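Odus Home Notes
Home Kitchen Workshop Laundry Garden
Search tips... Go

Covering a worktop before a messy job

Every table in this house has a ring on it from a mug that was only going to be there for a minute. I have stopped fighting mugs. Glue, paint and beetroot I still fight, and my weapon is a roll of brown paper.

Cut it longer than the table and tape the ends underneath. Tape on top catches your sleeve, and then the varnish goes wherever the sleeve goes. Pull it flat from the middle. Shiny side down if your roll has one — the dull side holds a drip long enough for you to swear and find a cloth.

Plain paper beats newspaper. Small bits show up on it, and you won't spend the afternoon reading last August's cricket.
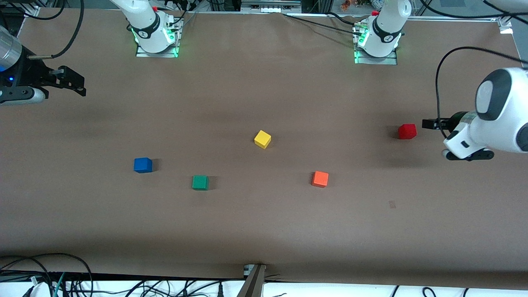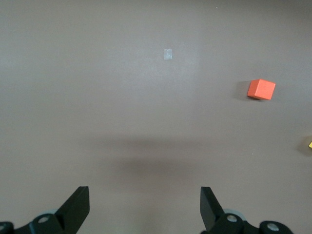

Getting marks off a bare top

1. Scrape dried glue with an old plastic card. The gym membership will do.
2. Warm water and a drop of washing-up liquid next. Leave the cloth on for 8 minutes, and don't hover.
3. Candle wax wants a bag of frozen peas on top until it goes brittle. Eat the peas another day.
4. Sanding is the last resort, and only on solid wood. I went through the veneer on a Varance sideboard in seven strokes and it now lives under a cloth.

Folding up afterwards

Roll the paper inwards from both ends so the crumbs stay put. Clean stretches do for drawer liners. The rest can go under the bike, which drips on everything anyway.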